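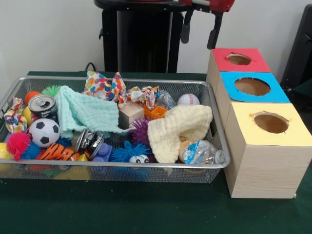

What is the quickest way to sort a basket of mixed small toys?

Sort by material first and by type second. Pull out everything made of cloth, then everything that belongs in recycling, and only then start on the toys. Most baskets are half done by the time the first toy is handled.

The Mixed Basket, Taken Apart
A practical look at small-toy storage
February 5, 2019

Wire-mesh baskets are sold as toy storage and mostly end up as general storage. The reason is mechanical. An open top accepts anything that fits through it, and in a house with children that includes washcloths, fabric scraps, drink cans, water bottles and snack wrappers. Cloth is the worst offender by volume. One washcloth spread over the top layer hides most of what sits under it, and a folded knit takes up the space of several balls.

For this feature we worked through mixed baskets in the Nunora test room over a period that began in July. The work was done on cloth-covered tables, which keep balls from traveling as far as they do on a bare top. Loads were weighed before and after the first pass. The heaviest single basket came in at 865 grams after cloth and recycling had been removed.

The first pass

Take out the textiles. Shake each piece over the basket before setting it aside, as small figures and beads catch in loose knits. Washcloths go to the laundry. Patterned scraps kept for dress-up or doll bedding go in a flat bag of their own. A scrap hung over the rim will work its way back in.

Next, take out cans, bottles and film. An upright can is easy to spot. A crushed one lies flat among the toys and its edges can be sharp, so lift it by the ends. Drain bottles and check the caps. Loose caps are a choking hazard for small children and should not go back in with the balls.

The second pass

Balls come next because they are the most numerous items in most baskets and the easiest to recognize. Size matters more than sport. A baseball is dense and will dent soft plastic toys beneath it, and it belongs at the bottom of whatever it is stored in. Soccer-patterned toy balls, plain colored balls and clear plastic balls can share a container.

Spiky rubber puffers need separate treatment. The spines pick up lint and hair, and they hook into terry cloth and knits. Wash them in warm water with a drop of dish soap, squeeze, rinse, and leave them on a rack overnight. We do not recommend the dishwasher. Pom-pom toys should be kept away from puffers for the same reason and are better brushed than washed.

Trays against baskets

A shallow tray with raised edges holds less than a basket and shows more. That trade is usually worth making for toys in daily use. In a tray, a small block or figurine can be found by eye. In a deep basket it sinks to the bottom, and the usual method of retrieval is to tip the whole load onto the floor. 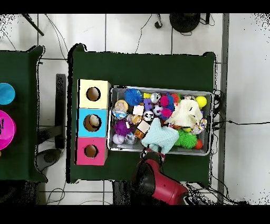 Containers with a restricted opening solve a different problem. A round hole in the lid limits what can go in, and it slows the child down enough that the item gets looked at first. Cardboard is adequate for this. The hole should clear the largest item by a finger's width, and the cut edge should be sanded or taped. Pale, clearly different lid colors work well for children who do not read labels yet. Open bowls are better for anything wide, soft or awkward, such as rope toys and dolls in clothes.

We compared three commercial options with plain boxes. The Plorkix lidded cube has a clean opening and stacks squarely, but the lid lifts off with the toy if the fit is tight. The Darko mesh basket is strong and easy to wipe down. Its openings are wide enough to pass a small bead, so it needs a liner. The Tununwood tray has the best edge of the group, high enough to stop a rolling ball and low enough for a short arm. It is rated for 2,000 grams, well above any toy load we measured.

Keeping it sorted

A full sort of one basket took 35 minutes, including the wipe-down. Repeated weekly, the same job was much shorter, and nearly all of the remaining time went to cloth. A lint roller over the table covering at the end picks up what the shaking missed.

Set a weight limit if the basket is to be carried by a child. Ours was 200 grams for the smallest size, which rules out baseballs. Store cans and bottles awaiting recycling in another room.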